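Gredska opens its hand-taught task library to small workshops
July 2026

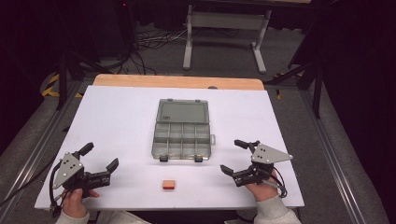 Teaching by doing, at an ordinary table

Gredska is very happy to announce that its library of hand-taught tasks, built up over many patient months at our Gandside workshop, is now open to small manufacturers, repair shops and schools. It holds 2,866 recorded demonstrations, and every one of them was made by a person with a gripper in each hand, working through a job at the pace that felt natural to them.

We have always believed that the people who know a job best should be the ones to show it to a robot, and that they shouldn't have to learn programming first. So our demonstrators pick up a pair of hand-held grippers, sit down to something as everyday as a compartment box with its lid open and a small block on the board in front of it, and simply get on with things. The grippers' jaws open and close much as a robot's would, and what the hands do becomes the lesson.

Of the recordings in the library, 1,693 are two-handed tasks. These took us the longest, and we are fondest of them – there is a great deal to learn in how one hand waits for the other.

Remote sessions with Demden

Some jobs are better shown from a distance, and for those we have worked with our friends at Demden, whose remote-control stations let a demonstrator guide a robot arm from another room or another town. A first group of 80 remote sessions was finished in May and is included in the opening release. More will follow as they are checked and labeled.

How to take part

Castellanos, our training partner, will lend gripper kits to workshops that would like to record tasks of their own, and will help with setting up the table and getting comfortable with the grips. We hope to add 500 new demonstrations from these visiting workshops by the end of the year, and we would dearly love to see jobs we haven't thought of ourselves.

Requests for access and for kit loans can be made through the Gredska office at Gandside.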